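From: Eugénie Leclerc
To: Goseo workshop list
Subject: Re: Re: Finish on the new table tops

Replying to the message quoted underneath. I have kept the parts I am answering and cut the rest.

> We took delivery of the pale tops from Boyer in September and they
> have been in use since then with nothing on them except whatever
> the supplier put on. Two of our members want to oil them. One wants
> a hard varnish. I would like to leave them alone until we have a
> proper reason. Has anyone on the list had the same tops for longer
> than us, and what did you do?
>
> Second question. People at the end nearest the windows complain
> about the shine in the afternoon. They say they can't see a pencil
> line on the surface. Is that the finish, or just where the table
> stands?

We have had ours longer than you. There are 9 of them, bought in two lots, and the second lot came with a slightly different sheen from the first. Boyer told us on the phone that the factory finish had changed between the two. I don't have that in writing.

On oiling: we oiled one top as a trial and left the others. The oiled one went noticeably yellower within a few weeks and now looks odd beside the rest. It also picks up rings from mugs, where the unoiled ones mostly wipe clean. We used Risov oil, two thin coats, with a light rub down between. I would not do it again on the pale wood. If your members are set on it, try the underside first and give it a month.

On varnish: I have no experience with these tops. Bimunis varnished theirs and might answer if they are still reading the list. I remember them saying it took 71 hours before they were happy to put anything heavy on it, but that was in a cold room.

On the shine: in our case it was mostly where the table stood. The factory finish is satin at most, but with a low light coming across it you still lose the grain over a fair part of the middle. We turned two tables a quarter turn and hung a plain blind, and the complaints stopped for one of them. The other is still bad after four o'clock. For marking out we now put a sheet of grey card down first. A 40 cm square is enough for most jobs and it also saves the top from the knife.

A picture of one of the tops:
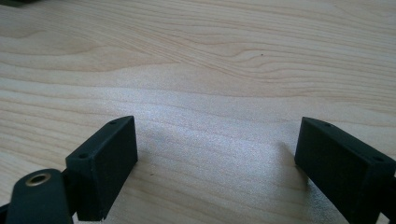

Unoiled top, glare across the middle. Small dark speck towards the upper right.

You can still follow the grain clearly on the left and along the top, so I would not blame the finish alone. If yours loses the grain right up to the edges, that may be something else, and I would ask Boyer about it.

Small specks like that one are worth trying with a fingernail before anything stronger. Some of ours lift off and some are in the wood. We had a member go at one with wire wool and there is now a dull patch the size of a coin, far easier to see than the speck was.

For ordinary cleaning we use a damp cloth and a drop of washing-up liquid, then a dry cloth along the grain. No spray polish. It makes the shine worse and glue won't hold to anything you clamp down on it afterwards.

> Also, does anyone have the invoice code for the matching end
> panels?

Ours says 1,123 on the delivery note, but I can't tell whether that is the panel or the order. I will look in the folder when I am next in and send it to you off list.

Eugénie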